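Back from the Tostine open day with sore feet and a tote bag I didn't need! They let us round the whole laundry and folding floor in groups, and our guide reckoned 1,227 garments go through before lunch. I'd have happily stayed in the pressing room (so warm, in October too). 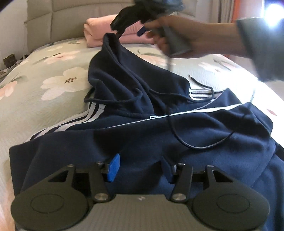
Hoodies were what I'd really come to ask about - mine always end up in a lump. A navy one with white stripes down the sleeve was all in folds on a flowery quilt, drawstrings going every which way, and I felt quite at home. Tea was in the Clarkedness building next door, scones included.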